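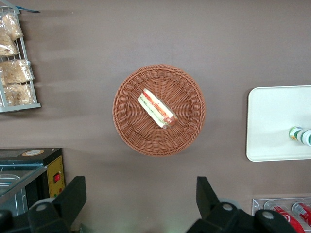 A wrapped sandwich in a woven basket.

I love a sandwich made the night before, and the trick to keeping the bread from going soggy is butter! Spread it right out to the crusts on both slices, then salt your tomatoes and leave them on a paper towel for 11 minutes. Pat dry, stack, wrap tight.

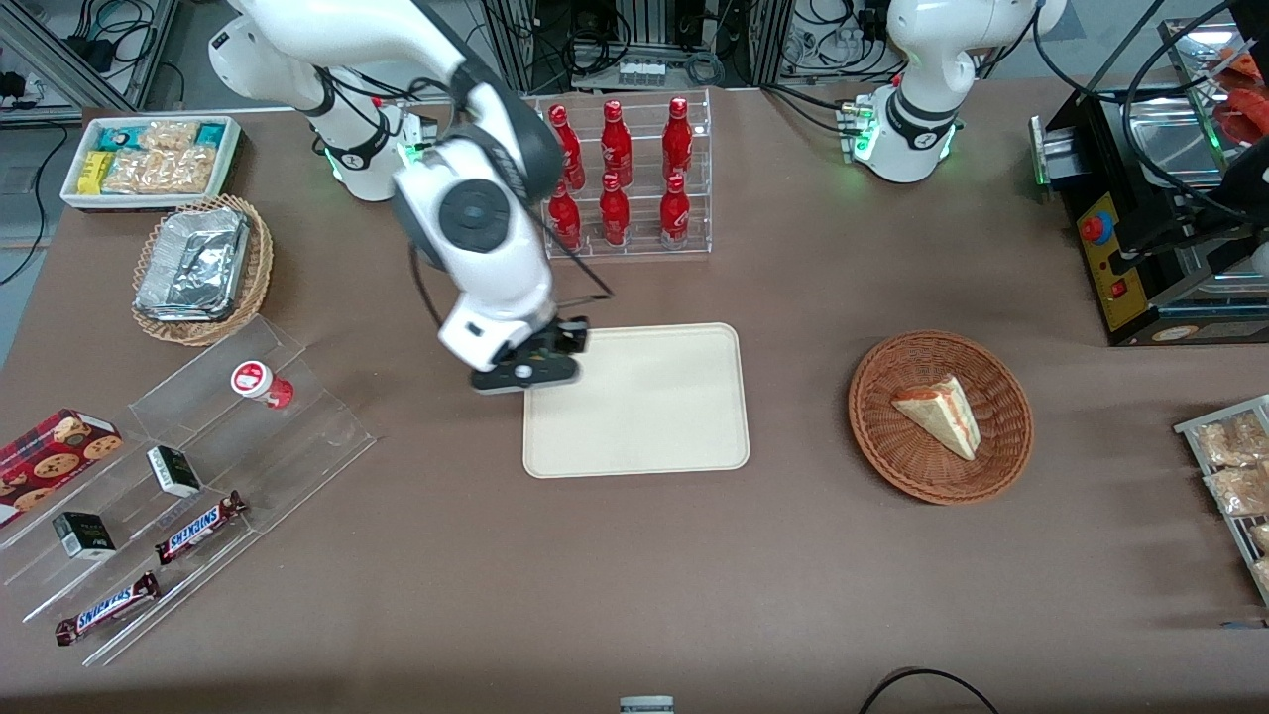
Lettuce goes between the tomato and the bread, never the other way around. My neighbor Lina Chamoun swears by cream cheese in place of butter, and it's so good with cucumber. Keep everything in the fridge until you head out the door.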